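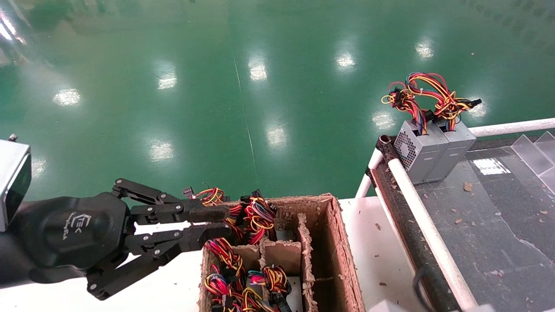 Used wiring harnesses: sell whole or strip for copper?
Forum: Garage, Salvage and Side Work

drerk_flats
Posted 2020-02-29
I part out two or three cars a year behind my house, mostly older sedans. I always end up with boxes of harnesses at the end and I never know what to do with them. Up to now I have taken them to the scrap yard in Drerkoter and they pay the low insulated wire price, which comes to almost nothing. Is it worth the trouble to sell them whole? Or should I strip them and take in bare copper? I have a bench and a decent amount of time in the evenings. No stripping machine.

moth_and_rust
Sell whole if the connectors are good. A body harness with clean plugs and the clips still on it is worth more to the guy who needs it than the copper will ever be. Door harnesses and tail light pigtails go fastest. Engine harnesses sell too, but people are picky because the insulation gets brittle from heat.

Label everything when you pull it. Year, model, trim, engine, transmission. If you don't write it down the same day you won't remember.

Plainview Tom
I would disagree with selling them whole. I did that for a year. You get a buyer, you ship it, it arrives, and then they tell you it doesn't fit because their car has heated seats and the donor didn't. Now you have a return and you are out shipping both ways. Harnesses are the worst thing I ever listed for returns. Pull the connectors with six inches of wire on them, sell those, scrap the rest.

moth_and_rust
That is a listing problem. Put the part number from the tag in the title and take a clear picture of every plug. I had 15 returns total in my first year and 2 last year. The difference was the part numbers.

Plainview Tom
Half the tags are gone or can't be read by the time a car is that old.

moth_and_rust
Then cut those ones up for pigtails. We agree on that part.

kestrel88
Don't bother stripping automotive wire by hand. It is thin gauge, a lot of it 18 and smaller, and the insulation is a big share of the weight. You will spend an evening for a few dollars of copper. The battery cables and the alternator lead are worth stripping. Everything else goes in as is.

And please don't burn it. I know you didn't ask but somebody always suggests it. It is illegal in most places and the yard will dock you for burnt wire anyway.

drerk_flats
No burning, I have neighbors. What does a pigtail sell for? I have never looked.

kestrel88
Depends on the plug. Common headlight plugs are cheap because you can buy new ones at the parts store. The odd ones do well, like throttle body, fuel pump module, mirror, seat module. Look at sold listings and ignore the asking prices.

jerine_rd_auto
I run a small repair shop on Jerine Road and I buy used pigtails all the time. What I want from a seller:

At least six inches of wire, eight is better.
Locking tab not broken. This is the big one. Half of what I get offered has a broken tab.
No green corrosion in the terminals.
The color code visible, so don't wrap the whole thing in tape.

I don't need it cleaned and I would prefer you didn't spray it with anything. Silicone spray gets in the terminals and then solder won't take.

Plainview Tom
Do you solder them? I was always told crimp only on a car.

jerine_rd_auto
Both, depending on where it is. Crimp with sealed heat shrink on anything that moves or gets wet. Inside the dash I will solder. I know people feel strongly about this and I am not going to argue it again here.

Plainview Tom
Crimp only for me, everywhere. A solder joint goes stiff and the wire breaks right next to it. I have fixed enough of them.

old_pangilinan
There was a bulk buyer called Remia who took mixed harness by weight and paid a bit over scrap, because they pulled the connectors themselves. I sent them a pallet back in September. Minimum was 100 pounds. I don't know if they are still taking small lots, you would have to call.

kestrel88
They wanted mine sorted, engine separate from body, with all the fuse boxes cut off. By the time I did that I might as well have pulled the plugs myself.

old_pangilinan
They took mine mixed. Maybe it depends who answers the phone.

moth_and_rust
On storage, don't throw them all loose in one box. They knot together and you break tabs getting them apart. Coil each one, tie it in a couple of spots with a scrap of its own wire, and put it in its own bag with the label inside. I have a shelf of those. My sheet says I am up to 3,044 connectors sold, and nearly all of them came off that shelf.

drerk_flats
Mine are all loose in boxes, so I guess I know what I'm doing this weekend. Plan is to keep the ones with tags whole, cut pigtails from the rest, strip the battery cables and scrap what is left. Does anyone cut with the harness still in the car? It seems faster for the pigtails.

jerine_rd_auto
Faster, yes. Disconnect the battery first, and unplug the connector before you cut so you aren't pulling on it. Stay away from anything yellow until the battery has been off for a good while. Yellow is usually airbag.

Plainview Tom
I don't sell the yellow ones at all. Not worth the risk.

drerk_flats
Same here, those will go to scrap. Thanks, I'll post what the first batch brings.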